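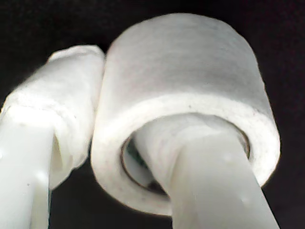
How I strap my fingers before a climb

I've been taping my own fingers for years now, badly at first (my early efforts looked like a school play mummy) and then a bit better once Damir Vasić at the Tarkham wall took pity on me and showed me his way. So this is mostly his method with my bad habits added on top! It's for sore skin and a bit of comfort on rough holds. If a finger is swollen or it hurts when you bend it, put the tape away and go and see a physio.

What you'll need

Zinc oxide tape, the plain rigid sort, not the stretchy stuff. Small scissors. Clean hands, and I do mean clean, chalk ruins the stick. I wash mine with ordinary soap, dry them properly and then try very hard not to touch my hair.

Getting the strips ready

Tear off a piece as long as your hand, then rip it lengthways so you get two thin strips. Nick the end with the scissors first and it'll tear much straighter. I do four strips at once and hang them off the edge of the bench, where at least one always ends up on my trousers.

The wrap itself

1. Bend your finger slightly. If you tape it dead straight you'll be fighting it all evening.

2. Start just below the middle joint and go round twice, flat and snug.

3. Cross over the palm side of the joint on the diagonal, then go round twice above it.

4. Cross back the other way so you've got an X on the inside of the finger, and finish on the back of it. Ends tucked on the palm side roll up the first time you grab anything.

5. Squeeze the whole thing in your other fist for a bit so the warmth sets the glue.

Now press the fingertip and let go. The pink should come straight back. If it stays pale or starts to tingle, take it all off and go looser. I still get this wrong on my little finger.

Taking it off

Don't yank! Snip up the side, peel slowly, and if it's left gunk behind a dab of baby oil shifts it. Tihomir Perić swears by olive oil, but then you smell like a salad on the bus home.

I redo mine if we stop for a long tea, and I give my fingers a night bare afterwards with some hand cream on. Next time I'll do the backs of the hands for crack climbing, which needs a lot more tape and a fair bit more patience.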